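Notebook, August. Visit to the Zurero open afternoon, kitchen demo

Got there for the 2.40 slot with 12 others. They've fitted out a proper little kitchen, sink and all, and the job on show was simple crockery: a plastic cup and a plate, no knives, no glass (sensible!). The planner is called Trumum and I liked it more than I expected to. 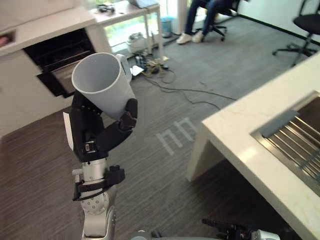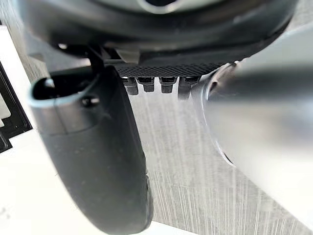

The gripper's own view, then two of the plate at the rack:
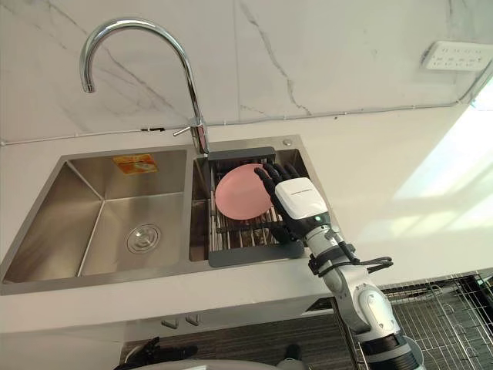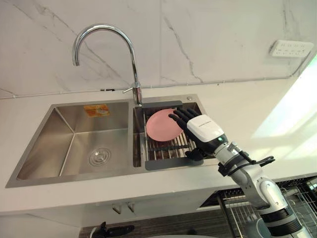 Things to chase up

Fingers. The thumb sits a lot lower on the plate than the fingers do. Ours at Gumum would want to pinch it dead centre, and I think that's half our trouble with crockery. Try it on bench 2.

Cable round the wrist: theirs is strapped with a loop left for slack. Ours snags. Copy this, shamelessly.

Asked how many plate runs they'd logged and was told 1717, more than 40 of them with the sun coming straight in. Didn't get a drop count, must email.

Moldovan rack inserts are cheaper than I'd thought, part 452 in their list. Order one and check it fits our sink before anybody gets the saw out.

Tea was good. Back by six.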